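Druvero Leka hand-held gripper, two-finger, review

We bought the Leka to replace an older Hekham unit for recording household tasks. It cost $290 and came with 2 sets of finger pads. Setup took one evening. The pads went on straight and the screws stayed tight through a week of table clearing.

Soft things are where it beats the Hekham. The old one flattened a sponge before the trigger felt like anything. With the Leka I could ease off and still carry it at an angle. 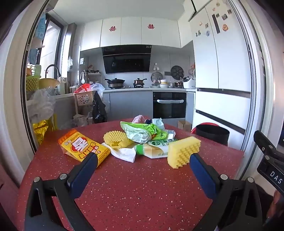 A reader at Zosovance wrote in that the pads on their Leka went shiny after 2,000 grips and began to slip on plastic packets – they now swap them early. Mine are not that far along, but thin wrappers already take a second try.

The handle is heavy toward the front, and my wrist noticed by the end of a long session. The manual is thin. I would still buy it over the Hekham for kitchen work. 4 out of 5.

Contact | Copyright 2024 | Back to top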